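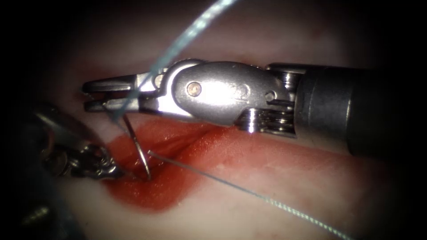 Gebogene Nadel und blaugrüner Faden über der hellen Gewebefläche

Die Fadenordnung

Die Prüfungsstelle der Lehranstalt Plisden gab am 18.11.20 bekannt, dass Fäden künftig nach dem Schneiden abzuliefern seien. Die Bekanntmachung umfasste eine Seite und hing neben der Tür zum Nahtsaal. Unterzeichnet war sie von Frau Abubakar, der Leiterin der Anstalt.

Der Kandidat Keegan Quinlan hatte sie gelesen und den Empfang auf der ausliegenden Liste quittiert. Er trat zum zweiten Mal an. Beim ersten Versuch war ihm bescheinigt worden, die Stiche säßen gleichmäßig, die Knoten hingegen zeugten von Ungeduld. Dieses Wort hatte er im Gebührenverzeichnis der Anstalt gesucht und dort nicht gefunden.

Die Aufgabe wurde verlesen. Zu setzen war eine fortlaufende Naht, Beginn nach eigenem Ermessen, Abschluss mit doppeltem Knoten. Das Sprechen war dem Kandidaten gestattet, eine Antwort der Prüfenden jedoch nicht vorgesehen.

Quinlan begann. Er führte die Nadel dem Bogen nach, wie es die Vorschrift verlangte, und zog den Faden so langsam durch, dass der Protokollführer den Stift ablegte. Nach dem vierten Stich hielt er inne.

»Ich möchte zu Protokoll geben«, erklärte er, »dass meine Großmutter Segel genäht hat.«

Der Protokollführer sah zu Frau Abubakar hinüber. Diese nickte, und der Satz wurde aufgenommen.

»Sie hat beim Nähen nicht auf die Nadel gesehen«, fuhr Quinlan fort, »sondern auf die Stelle, an der die Nadel herauskommen sollte. Ich habe das im Januar für Nachlässigkeit gehalten.«

Auch dies wurde aufgenommen. Im Saal war danach längere Zeit nur die Lüftung zu hören. Quinlan setzte die weiteren Stiche, ohne das Wort noch einmal zu ergreifen. Für den Knoten benötigte er nahezu 23 Minuten, was die Ordnung weder untersagte noch vorsah.

Die Prüfenden zogen sich zur Beratung in das Zimmer 148 zurück. Dort wurde zunächst die Frage erörtert, ob die Bemerkung über die Großmutter als Teil der Leistung zu werten sei. Ein Beisitzer sprach sich dagegen aus. Frau Abubakar ließ sich die Naht ein weiteres Mal vorlegen, betrachtete sie unter der Lampe und bat darum, den Vermerk unverändert stehen zu lassen.

Das Ergebnis wurde dem Kandidaten schriftlich ausgehändigt. Es lautete auf bestanden. In der Spalte für Bemerkungen stand in der Handschrift der Leiterin: Knoten ruhig.

Quinlan faltete das Blatt und steckte es ein. Der Protokollführer erinnerte ihn an die Ablieferung des Fadens. Er legte das abgeschnittene Ende in den bereitstehenden Umschlag, verschloss diesen und schrieb seinen Namen darauf, darunter, etwas kleiner, den seiner Großmutter.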